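Computer teardown bench

A computer teardown bench is a work surface set up for opening desktop computers, taking parts out and keeping those parts in order. Also called a strip bench or, in some repair shops, a board table. Used in repair, recycling, teaching and parts testing. Differs from an ordinary desk mainly in its surface and in the holders that go with it.

Last reviewed 2025-11-17.

Layout

Most benches have three areas – the place where the case lies, a place for tools, a place for parts. The case is nearly always laid on its side with the side panel off, so the motherboard lies flat and screws don't fall into the works. Slatted metal tops are common. Wood is fine too but marks easily.

With a full tower down, not much of the table is left over. Holders therefore tend to go on a plate beside the case or up on the wall.

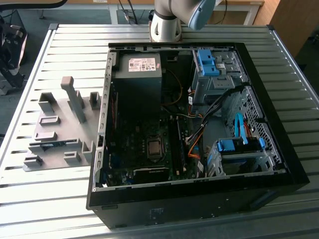 Parts met inside a desktop tower

Order of removal varies by shop. The usual parts:

Power supply. A metal box in one corner of the case, with a label giving its ratings. Heavy for its size. Cables come off before the screws do.

Drive cage. Holds the hard drives. Many office towers use plastic latches or caddies in a bright color, often blue, so the drive comes out without a screwdriver. The color has no meaning beyond "pull here".

SATA cables. Thin flat data cables from drive to board. Light blue, red, black, no fixed rule.

Memory. Long narrow slots next to the CPU socket. Clips at the ends, on some boards at one end only.

Expansion card. Sits across the board in a long slot. Held at the back of the case by a screw or a bar. Should be pulled straight up, never rocked sideways.

CPU. Square, under a metal bracket. Usualy left till late.

Tool boards

A tool board is a flat panel with holders on its face, fixed upright to the wall behind the bench. Slot holders suit thin things, such as bits. Open box holders take thicker items. Boards in one plain color are cheap to print, though small labels are sometimes added later by people who get tired of guessing.

Bits hang tip down, and long ones need clear space under the holder. Kristóf Major's shop notes on the Elcombe bench give the longest bit 187 mm of free drop and put nothing below it.

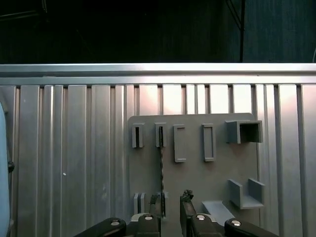

Tool board on a ribbed metal wall, with a long drill bit hanging from one of the slot holders.

Mounting is to a rail or straight into the metal channels. Channel walls allow a board to be shifted along without new holes. Drawback is dust, which settles in the grooves and has to be brushed out.

Practice boards

A practice board is a plain stand-in for a motherboard, with raised shapes in place of the real sockets and slots. No circuits, no copper. Used for teaching hand positions and for trying out the order of work before a live board is risked. Also handy for checking the reach on a new bench.

Detail differs a lot. Some have only a long card slot and a square for the processor. Others add memory slots, power connectors and the small headers along the edge. Judit Kiss, in the course booklet for the Gollbridge evening class, argues that a board in a single color is better for begginers as they have to learn the shape of each part. The opposite view (colored parts first, plain later) is held at Wukance, where the course runs to 60 hours. No agreement on this.

Some are laid flat, some stood upright. Upright takes less table but feels different to the hand, screws especially.

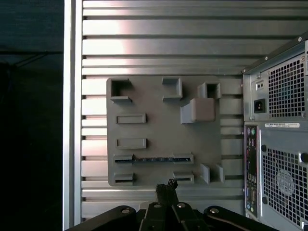

Gray 3D-printed practice board mounted upright, black tower case at right.

Holders for removed parts

Parts trays are the older method. Fast, but everything ends up in one heap and the screws mix. Panel holders came in later at some benches – frames and pockets at set places on the wall, so that a missing part shows as an empty pocket.

Common shapes are narrow slots, tall open frames, hollow boxes and plain tabs. Pockets should be open at the front. Closed ones hide small parts and are slow to clean. A panel above the open case keeps the reach short, but anything dropped goes in the case. Simões, a parts reseller, hung its panels to one side in July for this reason and then moved 2 of them back.

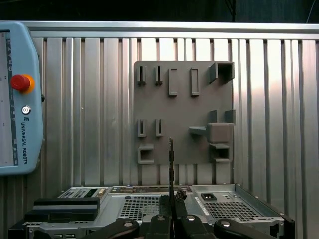

Boglárka Vörös

Care of the bench

Screws and clipped cable ties collect between slats. Brush out daily, lift the case first. Power off and unplugged before any case is opened, cord taken out of the back and not only switched off.

Static is handled with a wrist strap clipped to bare metal. Painted metal won't do.

Log sheets are kept at larger benches. One line per case, parts in, parts out. Alun Samuel's log at Elcombe reached 528 lines before the format was changed, the older sheets list drives and caddies together and are hard to compare with the later ones.

See also

Antistatic mat
Drive caddy
Pegboard
Shadow board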